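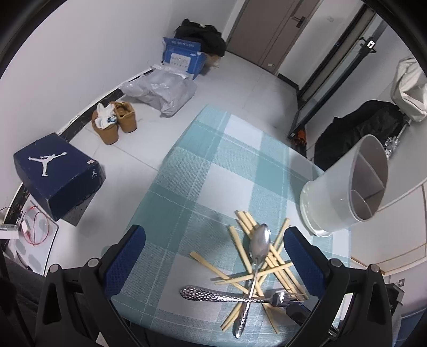 Attachment 1: Hand-held gripper over the cutlery task, plaid tablecloth, holder on its side at right.

Ticket: Dropped samples in jaw-width log, hand-held gripper (home build)
Project: Plemorden
Opened by: Bereket Endale
Assigned to: Hanyu Ren
Priority: Normal
Status: Closed, follow-up pending

Description of problem
During recording of the cutlery sorting task, the jaw-width log contains fewer samples than the session requires. The affected session should hold 2,000 samples. The file as saved holds 1,779. The missing entries are not spread evenly - they fall in short gaps, nearly all of them while the fingers are closing. Video from the same session is complete.

Setup
Dining table with cloth. Objects: wooden chopsticks in a heap, one steel spoon, one steel fork, white plastic cutlery holder. Both fingers fitted with the blue mesh-textured pads. Firmware is the Mimuria build issued in May.

Log

Entry 1, H. Ren
Please confirm whether the gaps occur with the jaws empty. Please also confirm that the screw caps on both fingers are fully tightened before the next run.

Entry 2, B. Endale
Caps checked and tightened. With the jaws empty and moved slowly, no gaps were recorded in 30 cycles. With the jaws closed quickly, the gaps returned.

Entry 3, H. Ren
The result suggests an intermittent contact in the sensor lead. Inspect the lead where it enters the handle and replace it if there is any play in the connector. The pads should remain in place, as changing them would require a new width calibration.

Entry 4, B. Endale
Play found in the connector. Lead replaced on Saturday with the spare from the Demissie kit. The session was then repeated in full and all samples are present.

Entry 5, Lorna Tosh
Reviewed. The incomplete session is to be marked as rejected and kept out of the shared folder. The same lead is fitted to the 2 units at the Potham workshop - Hawi Gidey has been asked to inspect both and to open a separate ticket if either shows the fault.

Resolution code: Hardware, cable replaced
Linked tickets: None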